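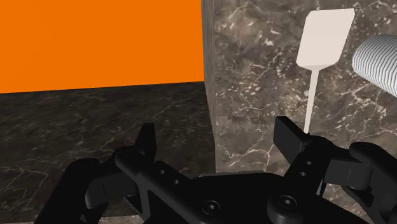
November 4, 2022

Finished the Cesen novel last night, a little after midnight. I had 200 pages left when I sat down after dinner and meant to read only a chapter. It's the one about the woman who goes back to her aunt's boarding house in Plunel to sort through the papers and finds letters addressed to a daughter the aunt never mentioned.

I liked the first half a lot. Dollia, the main character, is stubborn and bad with money, and I believed in her. When she sells the piano for 700 francs and then tells her husband she got 2000 for it, I had to put the book down for a minute. The lie keeps growing after that and I kept waiting for him to look in the drawer.

The second half is slower. Amegashie, the lawyer, turns up in every chapter with another document, and by the third one I had guessed who the daughter was. I don't mind guessing early, but Dollia takes nearly 1000 lines of conversation to catch up. It felt like that, anyway. 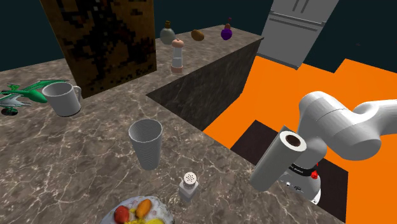
The ending was better than I expected. She doesn't get the house. She meets the daughter once, at the train station, and they talk about the weather and the price of the ticket. Then the train comes. I read those pages twice and went to bed.

Albane Fleury lent me this one back in July, so I need to return it. She wrote in the margins in pencil, mostly question marks, and next to the piano scene she put "my mother did this." I want to ask her about that but I'm not sure I should – she may have forgotten it's in there.

Book group is next week. I said I would bring the questions and I have two so far. One is whether the aunt wanted the letters found. The other is about the husband, and whether he knew about the piano money all along. I think he did. There's a line on the ferry where he says he never cared for music in the house.

Started the next one on the pile at lunch. Eleven pages in, too many cousins.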